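Dindeck Two-Arm Home Unit
Set-up guide, section 4: Choosing and preparing your first chores

4.1 Before you start

Sections 2 and 3 covered unpacking, mounting and the first power-up. By now both arms should move freely, the head camera should give a steady picture on the tablet, and the stop button should be within reach of whoever is in charge. If any of these is not true, go back to section 3.

Many owners come to this section expecting to hand over the housework. The unit will not take it over. It can do a small number of table jobs well enough to be left to finish them under watch. It can do a larger number of floor jobs badly. There is a long list of things it should not be asked to do, set out in 4.6.

The grading below comes from home trials run by Malathi Panicker and written up by Girish Joshi. Each chore is marked A, B or C.

A - ready. Set it up as described and supervise from the same room.
B - trial only. Stay within reach of the stop button and expect to step in.
C - not supported.

4.2 Grades for common chores

Holding a closed box on a table: A
Turning a closed box on a table: A
Folding a flattened carton: B
Moving light, dry items from table to tray: A
Clearing a mixed pile from a table: B
Picking up single items from the floor: B
Moving a bucket or basin: B when empty, C when full
Opening drawers without handles: C
Wiping a table: B
Mopping: C
Anything involving a hot surface or a blade: C

A grade applies only with the standard grippers. If you have fitted the Grunitz soft fingers, treat every A as a B until you have run the check in 4.5.

4.3 Preparing the floor area

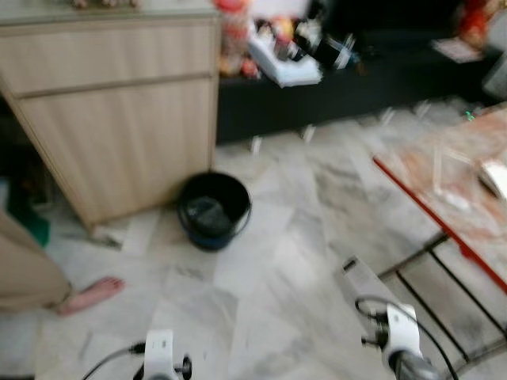

Floor jobs are graded lower than table jobs for two reasons. The head camera has to look down past both arms, and rooms are full of things that were put down for a moment. A small black bucket standing by the corner of a cabinet, with somebody's bare foot next to it, is an ordinary sight in a home, and the unit has to tell the thin handle from the rim and keep well clear of the toes. It manages the first part on some attempts. Do not rely on it for the second.

1. Ask everyone who is not needed to leave the working area. Pets should be in another room.

2. Put on closed shoes if you are staying close by.

3. Mark out the working area with tape. The tape should lie at least 300 mm beyond the furthest point either arm can reach.

4. Take up rugs, mats and loose flexes.

5. Empty any bucket, basin or bin you want moved. Dry the outside.

6. Stand the container away from furniture on all sides. A container pushed up against a cabinet leaves no room for the second finger.

7. Turn the handle so that it faces the unit. If it will not stay up by itself, lay it towards the gripper you want to use.

8. On the tablet, choose Floor, then Single item. The speed limit is set for you and cannot be raised in this mode.

9. Press Look. Wait until the outline on the tablet stops moving before you press Go.

CAUTION: The picture from the head camera blurs when the head turns. Never press Go on a blurred picture. The unit will act on the last outline it had, and that may be several centimetres out.

CAUTION: The arms do not sense skin. A light touch on a foot or hand will not stop them. Only the stop button, the tablet or a firm knock will.

Note: Plain, flat cabinet fronts are a known difficulty. A drawer with only a groove along it gives the fingers nothing to take hold of. Stick-on handles have been tried and they pull off. We have left this job at C.

Note: Shiny tiles can confuse the outline if a lamp is reflected in them. Close the curtains or switch the lamp off and press Look again.

4.4 Preparing the table area

Table jobs are where the unit is of most use. The surface is at a known height, the arms come in from one side, and both grippers can be seen at once. Start here even if the chore you bought the unit for is on the floor.

1. Check that the table does not rock. Put a folded card under a short leg if need be.

2. Clear the middle of the table. Items that must stay should be moved to the far edge, out of the path of both elbows.

3. Put lids and caps on all bottles, or take them off the table altogether. A closed water bottle just behind a gripper is safe enough while that arm is still, but it is the first thing to go over when the elbow lifts.

4. Lay the box or carton so that its long side runs between the two grippers. It need not be square to the table edge. A slant is easier on the wrists.

5. Move any packaging you are not using off to one side. If flattened card is left underneath, make sure it is not caught under the box at only one end.

6. Check the cables. Each gripper cable should rise in a loose loop and come down on the outer side of its own arm. It must not cross the box.

7. On the tablet, choose Table, then Hold. Let the left gripper close first. The right follows when the left reports a grip.

8. Leave the box held for 15 seconds. If it sags or creeps, press Release and go back to step 4.

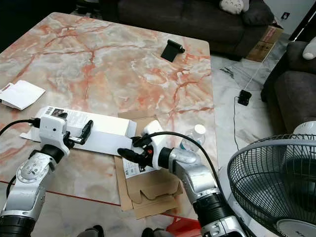 9. When the hold is steady, choose Turn. The unit will rotate the box by a quarter turn and stop. It will not go on to the next step until you confirm.

10. To finish, choose Release, then Park. Keep your hands off the box until both arms have drawn back.

Folding a flattened carton follows the same steps as far as 8, with Fold chosen in place of Turn. Expect mixed results. The unit can raise a side flap and press a crease that has been started for it. Tabs and slots are another matter. They need one hand to feel when the tab has gone home, and the standard fingers cannot feel that. In the trials the person in charge ended up doing the tabs by hand in most sessions, and the whole job took longer than doing it alone.

CAUTION: Do not put your hand between the grippers to straighten a box while a hold is active. Press Release first.

Note: Glossy table tops with a strong pattern are usable. If the outline on the tablet follows the pattern and ignores the box, lay a plain cloth under the work and tape down its corners.

Note: Printed labels do no harm. The unit does not read them and does not need to.

4.5 Running the weekly check

Run this check once a week, and after any knock or fall. Monday morning suits most households, before the room is in use.

1. Clear the table completely.

2. Put the Nekum test block in the centre, with the notch facing you.

3. Choose Service, then Check grip. The left arm lifts the block, passes it to the right, and the right puts it down.

4. Measure how far the block has ended up from where it began. Up to 2 mm is normal.

5. If it is more than that, tighten both wrist collars as shown in section 2 and run the check again.

6. If the second check is no better, take the unit out of use and contact your dealer. Do not try to correct the error by moving the head camera.

The unit counts its own grips. At 3,000 the tablet will ask you to change the finger pads. You can put the message off once. After that, floor mode is locked until the pads are changed, though table mode goes on working.

Pads are sold in pairs by Tveit under the number printed on the inside of the lid. Change both pairs together. An old pad on one side and a new one on the other will pull a box slowly round during a hold.

4.6 What the unit cannot do yet

Please read this part out to anyone else in the home who may use the tablet.

The unit cannot tell a person's belongings from rubbish. It will put a letter in the tray with the wrappers if both are flat and white.

It cannot judge weight before it lifts. A full bucket looks much like an empty one from above.

It cannot work round a person. It does slow down when something large moves in the camera picture, but a foot coming in from the side may not be noticed at all.

It cannot recover a dropped item unless the item lands in clear view. If something rolls under a stand or a sofa, fetch it yourself with the arms parked.

It cannot carry on after being interrupted. Stopping a job part-way means setting it up again from step 1.

Girish Joshi's view, after August's trials, was that one person tidying a room by hand would finish well ahead of one person supervising the unit. Malathi Panicker agreed about tidying but not about holding and turning. For anyone with a weak grip, or the use of one hand only, a steady second pair of hands at the table is worth having now, slow as it is. The A grades were given with those owners in mind.

Grades are reviewed with each software release. When a grade changes, the tablet shows the new letter beside the chore and asks you to read the matching steps again before it will start.

Go on to section 5 to store a chore under its own name.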